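The Stultano Street swap shop will close its doors in August, having been told by its landlord that the building is wanted for something with a better smell and a higher rent. The landlord, Clellier, has not said what the something is. A sign in the window says "exciting."

Members have until the end of the month to clear 3,320 items off the shelves. This would be easier if people did not keep bringing things in. On Wednesday, with the closing notice already taped to the door, the shop took in 12 fondue sets, a unicycle and most of a loom.

"I asked where the rest of the loom was and the man said he'd been hoping we had it," said Ha-neul Heo, who has run the front desk for 11 years and has the stare to prove it.

The rules of the shop have never changed. You bring a thing, you take a thing, and you do not argue about whose thing was nicer. The last rule has been broken daily since opening. A bread machine has gone out and come back so many times that regulars call it Ki, and a birthday card was once signed on its behalf.

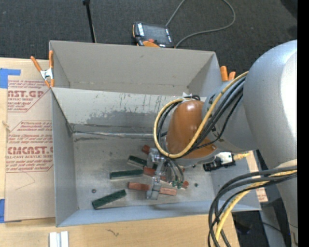 *A divided metal bin, scuffed along the divider, with blocks in the front compartment.*

Not everything will find a home. The shop's jigsaw section holds 189 boxes, and Heo will vouch for the contents of two. The rest are offered "in the spirit of adventure." Takers so far have been a preschool, which wanted the boxes, and a retired surveyor, who wanted the challenge and has since phoned to complain about the sky.

Talks are under way over a move to the old Skadow shoe store on the next block, which has good light, a working bathroom and several hundred left-foot display models nobody ever collected. Heo has been to see it twice. She said the space would do nicely but the shoes would have to be gone before opening day.

The current owner has asked if she would consider a swap.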